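Kaltik Quilters' Guild
Minutes of the April meeting

The meeting opened at 7:05 p.m. in the upstairs room at Owino Hall. The March minutes were approved with one spelling fix.

Money
We have $489 in the account after paying for the hall. Raffle tickets are selling really well – 288 gone already, with the show still to come! It was agreed to print another batch.

Spring show
Plamesa Fabrics has said yes to lending us display racks again, which got a round of applause. Setup starts Saturday at 8 a.m. Bed-size quilts go along the long wall, wall hangings by the stairs, and baby quilts on the low racks so people can get a good look. Please pin your entry card to the back, lower left corner. Cards without a title are fine.

Members' finishes and favorites
A wonderful batch this month, with two first-ever finishes. There was a lively talk about diamonds versus squares for plain covers, and several people want to try a large grid on their next one.
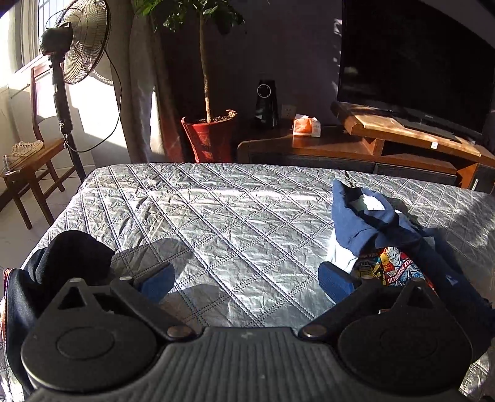

Silvery-gray cover, double rows of stitching in large diamonds.

Marking tools came up next. Chalk still has its fans, but the hera marker won over half the table. Try either one on a scrap first, especially on anything shiny.

Fikska block swap
The swap is on! Each person makes 3 blocks, finished size 9 inches, any blues you like plus one surprise color. Bring them to the May meeting in a labeled bag. Late blocks can go in the June swap.

Library
Two books are still out from January. Please check your sewing rooms.

Meeting closed at 8:40 p.m., followed by lemon cake.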